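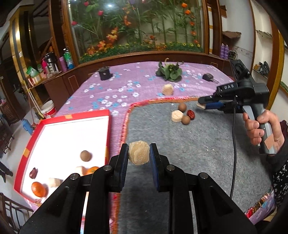 Fri 17 December
Tambunan table, mixed set, mat to tray

Good day at the table! Set everything out on the grey felt with the purple flowered cloth under it, and I'm so glad we went back to the felt. The speckle is fine enough that a date still stands out from it at a glance, and the balls don't wander off the moment they are let go. On the bare tabletop in April I spent half the session on my knees under the bench.

Set today: brown balls, cream blocks, the rounded cream and tan chunks, dates, orange fruit. Everything starts on the mat or just off it on the cloth, everything ends in the red-walled tray. No fixed order, no fixed places in the tray, just in and not on top of each other if it can be helped.

Started with a practice round that I didn't log, then 9 proper rounds before lunch. Mat cleared every time. Best one was under 40 seconds, and I want to see whether that holds with fresh eyes next week.

By item:

Balls. Easy if you come at them from above and straight down. Come in at a slant and they squirt out sideways, usually toward the braid. The red and orange trim does a lovely job as a bumper, much better than I expected from something we picked for looks. It stopped a ball twice in one round. Going over it is another matter, a ball with any speed on it will hop onto the cloth.

Cream blocks. My favorites. The faceted ones always give you a pair of sides to hold, you only have to find them. The rectangular one is easiest lengthwise across.

Chunks. No two the same, which makes them fun. Rough all over, so they grip well, but the rounded end is a trap. Turn it so the pinch is on the fattest part. I had one roll over in mid-lift and land back on the mat exactly where it started.

Dates. Squash a little and hold the dent. By the end of the morning the one we used most looked pretty sad. Swap them every 20 rounds, I'd say, and keep a spare dish in the Stinar cupboard (lid ON, the last lot went like leather).

Orange fruit. Shiny, a bit slippery, but so easy to find against the white inside of the tray that I never lost track of one. The dark dates are nearly as good. It's the cream blocks that vanish in there, white on white, and I put the next item right down on one. Would a grey liner help? Offcuts from the mat should be big enough.

Tray. Put it down at an angle, left of the mat, and it was nicer to reach than square to the table edge. Keep it. The orange-yellow tape on the walls is holding fine. Walls are low enough to clear without lifting high, and I like that you can slide a ball down the inside and let it settle by itself. Things do bunch up at the sides though, and the middle stays half empty.

Cloth. It creeps. Each time the mat gets nudged the cloth goes with it and a ridge comes up by the trim. Clips under the far side before the next session, Zuketti ones if they've turned up, bulldog clips if not.

Running total in the Tustar book is now a little past 2,000 items placed, which made me very happy when I added it up over coffee. Most of those are balls, so next time more dates and chunks and go light on the balls.

To get: dates, a second tray (same red if possible), clips, felt glue for the corner of the braid where I keep picking at it.

Felt brushed down and rolled, not folded. Please keep it rolled, the crease from last time took ages to come out. Fruit that's been handled is in the marked tub on the bottom shelf. Don't eat it.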